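The Computer Under the Stairs

I own a desktop computer that has outlived two laptops, a refrigerator and my interest in playing games on it. It spent the last stretch of its life in the closet under the stairs, standing upright beside the vacuum, and every time I reached for the vacuum I told myself I would do something about it. This went on long enough that I replaced the vacuum.

What finally moved me was a letter from Cleveo, who take in old electronics in our county and want you to know it. They would collect a whole tower for free, the letter said, or pay a small sum for the parts if I sorted them first. The small sum for a processor of my vintage was 50 cents. I'm not saying I was swayed by the money. I'm saying that I read the price list twice and then went looking for a screwdriver.

I should explain that I built this thing, or at least I tell people I did. The case, the board and the power supply came bundled from a shop called Merkex, already screwed together, and my own contribution was the memory, the hard drive and a great deal of worry. I paid 590 dollars for the lot. I remember the figure because I had told my household it would be under 300, and I produced a receipt for 296 which, on closer inspection, covered only the first trip.

Taking a computer apart is supposed to be building one in reverse. I'd call it closer to moving out of an apartment. You find out how many things were only there because you ran out of patience the day you moved in. Half the wires in mine had been pushed into whatever gap was nearest and left, and I can remember doing it, late on a Monday, with the side panel leaning against my knee and a strong wish to be finished.

The processor went first, once I'd got everything above it out of the way. I was always afraid of the processor. The lever that holds it down needs more force than anything that delicate should need, and it creaks, and when I put mine in all those years ago I closed my eyes for the last part. Lifting it out is easy by comparison. You raise the lever, swing the frame back, pick the chip up by its edges and feel like a jeweler. Then the memory: press the little white latches outward and the sticks come up. I had forgotten how satisfying that is. I put one back in just to do it again.
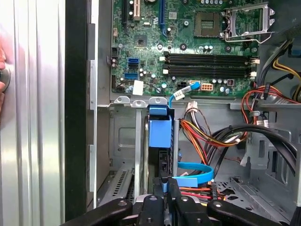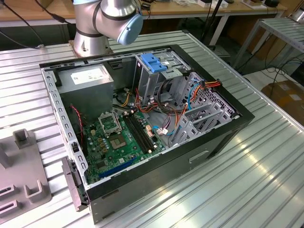
I had meant to stop there for lunch and didn't. There is a mood that comes over a person with a half-emptied machine, the same one that makes you clean the whole oven when you only went in for the pizza crumbs. I wanted the drive out, and I wanted it out without bending anything, and that meant following cables.

Data cables are reasonable. They go from one place to another place and they let go when asked. Power cables are another matter. They come out of the supply in one fat bundle, as if they were all going somewhere together, and then they fall out with each other on the way. Two of mine had never been connected to anything. They had been waiting the whole time for extra drives I was going to buy when prices came down. Prices came down. I bought a sandwich maker.

The big connector on the board took me the longest. It has a clip, and the clip has to be squeezed while you pull, and you have to pull hard but also not hard, and rock it a little, and not think about the board flexing. I consulted a forum. The forum consisted of one man asking my exact question and four people telling him to buy a new computer. I got it in the end by swearing at it in a level voice.

Then there was the dust. I'm not going to dwell on the dust. I took the vacuum cleaner's small brush to it before I started, out on the back step, and what came out of the fan could have been knitted. I've since read that you aren't supposed to use a vacuum on a computer, on account of static. Mine was being retired anyway, so I consider us even.

The hard drive is the one thing Cleveo isn't getting. The letter was very reassuring about data, with a paragraph on secure erasure and a little drawing of a padlock, and I believed every word and put the drive in my sock drawer. I have no idea what's on it. Some photos, I think, and a folder of tax papers, and the saved game from a thing called Saber that I was one level from finishing. To look at any of it I'd need an adapter. Brisis makes one. It costs more than they're paying me for the rest of the computer.

The screws went into a jam jar, where they joined the screws from the last desk. I own no tool that tells me which are which and I don't intend to sort them. Everything else is in a carton by the front door, waiting for collection, with the empty case next to it because it wouldn't fit in anything.

The closet looks enormous. I've already put the sandwich maker in there.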